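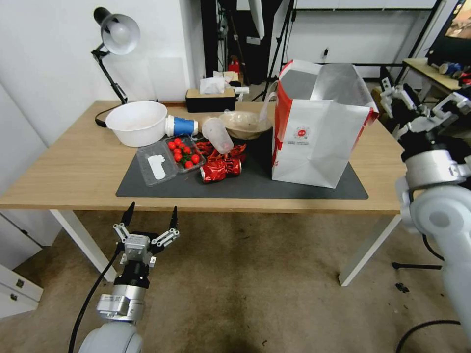

COMMUNIQUÉ DE PRESSE

Plidano étend son service de tri des déchets de repas aux immeubles de bureaux de taille moyenne

2019-10-30 — Plidano, entreprise de collecte et de valorisation des déchets d'activité, annonce l'ouverture de son service Flillex aux immeubles de bureaux accueillant moins de 600 salariés. L'offre, réservée jusqu'à présent aux sièges sociaux et aux restaurants d'entreprise, couvre l'ensemble des déchets issus des repas pris sur place : restes alimentaires, emballages en plastique, canettes, gobelets et cartons.

La pause déjeuner a changé de forme dans de nombreux établissements. Une part croissante des salariés déjeune dans les espaces communs ou en salle de réunion, avec des plats achetés à l'extérieur ou préparés à domicile. Les contrats de nettoyage ont rarement suivi cette évolution, et les emballages de repas rejoignent le plus souvent les ordures résiduelles, y compris dans les immeubles équipés de longue date pour le tri du papier.

Flillex repose sur un mobilier compact installé à proximité des lieux de repas et sur une collecte programmée selon l'occupation réelle du bâtiment. Les biodéchets sont enlevés séparément, dans des bacs fermés remplacés à chaque passage par des bacs lavés. Les autres matières sont acheminées vers le centre de tri de Plidano, où elles sont contrôlées, pesées et orientées vers les filières de recyclage. Le client reçoit chaque mois un relevé par matière, exploitable dans ses propres rapports environnementaux.

Le service a fait l'objet d'une phase d'essai engagée en juillet dans 15 immeubles, en partenariat avec le gestionnaire immobilier Wu. Les échanges conduits avec les occupants ont amené Plidano à revoir deux points : la signalétique, désormais fondée sur des pictogrammes et des consignes courtes, et l'emplacement des bacs à biodéchets, rapprochés des éviers. Le groupe Wu a décidé de maintenir le dispositif dans les immeubles concernés et d'en proposer l'accès à ses autres locataires.

Le lavage des bacs est confié à la société Sterex, qui exploite à cet effet une ligne dédiée d'une capacité de 300 bacs par jour. L'eau de rinçage y est filtrée puis réutilisée pour le prélavage. Sterex assure également l'entretien du mobilier et le remplacement des pièces usées — couvercles, charnières et pédales — pendant toute la durée du contrat.

L'abonnement est souscrit pour une durée de 2 ans. Il comprend la visite préalable des locaux, la fourniture du mobilier, la collecte, ainsi qu'une séance d'information destinée aux occupants et au personnel d'entretien. Les immeubles partagés entre plusieurs locataires peuvent opter pour un contrat unique, avec une répartition des charges établie par le gestionnaire.

Les demandes d'étude sont reçues dès à présent par le service commercial. Les clients titulaires d'un contrat de collecte du papier conservent leurs conditions actuelles et peuvent y ajouter Flillex par simple avenant.

À propos de Plidano
Plidano collecte, trie et valorise les déchets des entreprises et des établissements publics. Elle conçoit ses équipements de collecte et exploite son propre centre de tri.

Communiqués récents
Plidano et Sterex renouvellent leur accord de prestation
Collecte du papier de bureau : nouvelles consignes de tri
Flillex : le guide destiné aux gestionnaires d'immeubles
Publication du rapport d'activité de Plidano

Contact presse | Mentions légales | © 2019 Plidano. Tous droits réservés. | Haut de page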